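I've had the Arneck bar mould for a couple of months now, and I've been asked so often whether it's worth the money that I may as well write it all down. It's a silicone soap mould with a lid and a little cutting guide, and it cost me £67, which made me wince a bit (my last one was an old juice carton!).

First, the good. The bars come out with proper square corners and they're all the same size, so they stack neatly and dry evenly. I've made five batches in it, mostly olive oil with a bit of coconut, and only one stuck. That was my own fault – I got impatient and pulled it out far too early. The sides don't bulge when you pour, either, and my cheap ones always did.

I've gone a bit mad with colours as well. Clay for the reds, spirulina for the greens, and I keep both colours together in one tub while they cure.
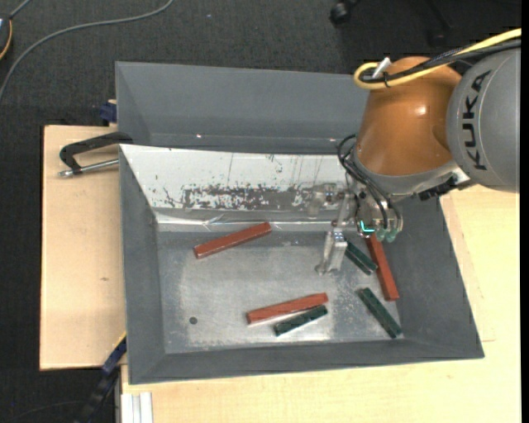 Paula Voicu reckons the lid is a waste of plastic, and that a folded towel over the top keeps the heat in just as well. I've tried both since she said it and I can't tell the difference, so she may well be right. I'd still use the lid if you've got cats.

Now the moans. The cutting guide is too loose, and my knife wandered by almost 3 mm on the first go. I ended up wedging card down the side. The leaflet is tiny and skips the washing instructions altogether. It also holds on to scent, so my lavender batch had a whiff of peppermint about it.

Would I buy it again? Yes, but in a sale. If you only make soap at Christmas, stick with the juice carton and spend the money on nice oils.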